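Office Plant and Table Care Assistant - part-time

Clurwood, Olach building, upper floor
Posted November 2020

Clurwood looks after plants and furniture in shared offices. We need one person to take over the work floor at Olach, 20 hours a week, mornings.

The work

Watering and trimming the potted plants, mostly small flowering ones that stand on the tables. Clearing cut stems and dropped leaves. Wiping down the wooden tables and the white-topped ones, and oiling the wood twice a year. Putting chairs back along the railing side before the tenants start. There are 174 pots on the list, and each one has a card that has to be kept up to date.

What we ask

You can lift a full watering can and stand for most of a shift. Some experience with indoor plants is useful - a garden center or a flower shop counts. You need enough English to read the cards and talk with the tenants, who will often be working at the tables while you are there.

What we offer

Paid training for 2 weeks, work shoes, and a contract that runs through June with the option to extend.

To apply

Send a short letter to Aníbal Sampaio at the Clurwood front desk. Tell us which mornings you can work and when you could start. Interviews take place on the floor itself and start at 9.

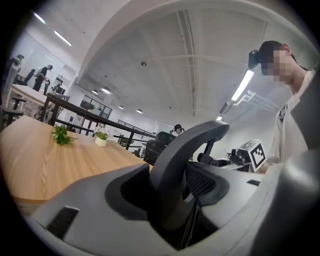
Please leave a phone number in your letter. We reply to everyone who writes.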